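Part-time letter writer (yes, with a pen)

Drenitell Letters
Contract: part-time, permanent, 18 hours a week
Closing date: 21st March
Reports to: Annick Renaud, head of correspondence

Who we are

Drenitell writes letters for people who would like a letter written and would prefer not to write it. Thank-yous, apologies, condolences, complaints to the council, one memorable resignation in rhyming couplets. The customer tells us what they want to say, we find a civil way of saying it, and one of us copies it out by hand on decent paper. Then it goes in the post, where it takes its chances like everybody else's.

We have been doing this for long enough to have opinions about envelopes. Last year we sent 626 letters of apology, of which 133 were to the same three landlords. January is our busiest month, when the nation remembers its aunts.

The job

You will spend most of the day sitting down and writing neatly. If that sounds restful, please try it for three hours before you apply. A usual shift is a handful of short letters and one long one, and the long one is nearly always from somebody who has fallen out with a brother.

You will work from notes taken by our phone team. The notes vary. Some customers supply a full draft with footnotes, others say "you know, the usual" and ring off. We expect you to ring them back.

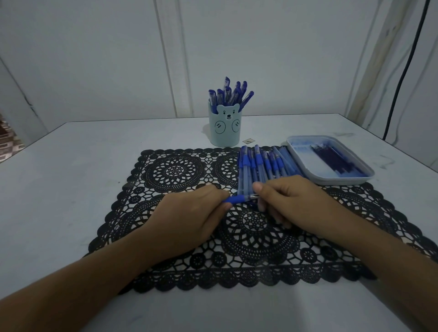
Most letters run to 600 words or fewer. The upper limit is 900, which Annick brought in after the wedding speech business and which she will not discuss. If a letter goes wrong on the last line you start again from the top. We don't cross out and we don't use correction fluid, although you may swear quietly.

You will also:

- address envelopes, including ones to places with no vowels
- proofread a colleague's letters and have yours proofread, graciously if possible
- take your turn on the post run, which is uphill in both directions as far as anyone can tell
- keep what you read to yourself, for ever 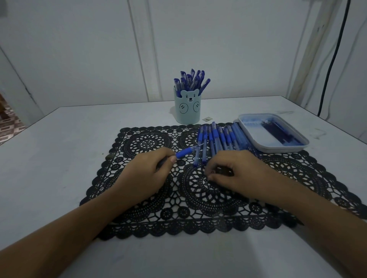
What we are looking for

Handwriting that a stranger can read. It needn't be beautiful. We once took on a trained calligrapher and the customers complained that their mothers thought they were being invited to something.

An ear for how people talk. A man who says "cheers for the lamp" should not find himself expressing his sincerest gratitude.

Good spelling, including names. We have a loyal customer called Hegedűs who has been watching the accent over that u for years, and he does write in.

Patience with repetition, with other people's families, and with the radiator.

You do not need a degree, a portfolio or previous experience. Left-handers are very welcome; two of us are, and we have a system. If you have a condition that affects how long you can write for, tell us and we will arrange the shifts around it. We would sooner have two good hours than a cramped four.

What you get

The hourly rate is printed on the application form, in ordinary figures, so you can see it before you go to any trouble. Holiday is the legal minimum plus your birthday. There is a pension. There is a kettle, and a biscuit rota that people take more seriously than the pension.

The office is on the second floor of Ivlow House, above Pristent the opticians. There is a lift to the first floor and then, for reasons lost to history, eleven steps. Please tell us if those would be a problem, as we can also hold interviews and shifts in the ground-floor room.
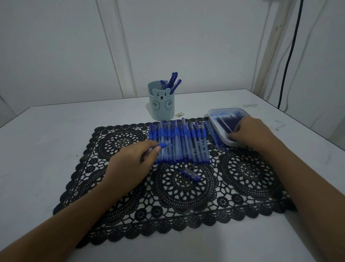
Blue pens on the black placemat.

How to apply

Write to us. By hand, on one side of paper, in any colour you can defend. Tell us which job you are after and why, and then add a short thank-you letter to an imaginary great-uncle who has sent you something you did not want. He is a kind man and he must not find out.

Please don't send a CV unless you feel naked without one. Typed applications will be read with interest and put in the recycling, unless you have spoken to us first about another way of applying, in which case they will be treated exactly like the rest.

Post it to Annick Renaud, Drenitell Letters, second floor, Ivlow House, or bring it up the stairs yourself. Everyone gets a reply, handwritten, including the people we turn down. Those ones are rather good, as we get a lot of practice.

Interviews last forty minutes, half of it talking and half of it writing. Pens are provided, but you may bring your own.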